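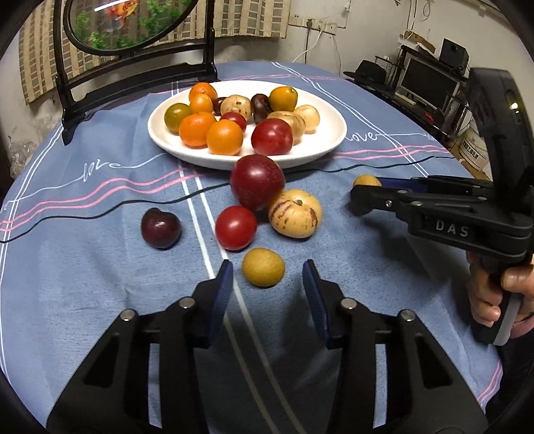
Fruit plate, blue tablecloth.

Home | Diary | Plot Notes | Seeds & Swaps | Older Entries | Contact

Tuesday, before breakfast

Went out at six to look at the lawn, a thing I have started doing the way other people check on a sleeping baby. The strip by the fence is still the color of a doormat. I put down up to 10 pounds of seed on it last month, depending on how much the sparrows count as theirs, and have 37 blades of grass. I counted them. It is August and there isn't much else to do until the tomatoes ripen.

Meinir Prothero leaned over the gate and asked whether I was growing it from memory. Her own lawn is perfect. She waters it at dawn with a can, in slippers, and claims she does nothing to it.

Rhydian came by later with the aerator he bought from the Huleo place out on the highway. It has spikes on a drum and you walk behind it like a man pushing a very angry stroller. We did two passes over the back and then hit what he called a root and I called the irrigation line. There was a nice fountain for a while. Shut it off at the valve, after finding the valve, after moving the compost bin that I put on top of the valve in spring so that it would be out of the way.

The part costs $2. The man at Purness wanted $125 to come and fit it. I bought the part.

Fitted it. It drips, but on the dry strip, so I'm calling it a system.

Nana Laryea says I seeded at the wrong time and should have waited for September, when the ground is still warm and the nights cool off. She told me this in July also. I wrote it down in July, on the back of the seed bag, and then opened the seed bag. Plan now is to rake the dead stuff out, spread half an inch of compost, and leave it alone for three weeks. I have never left anything alone for three weeks.

I-seul wants to rip out the whole strip and put in thyme. She has a point, and also a catalog. Thyme doesn't need mowing and the bees like it. But the dog likes to lie there, and I don't fancy a dog that smells like a roast chicken.

Evening. Watered the front by hand. Mower blade needs sharpening, the cut ends are all ragged and brown. Must ask Prys for his file back. I've had his hedge clippers since Easter so will need to be tactful.

38 blades.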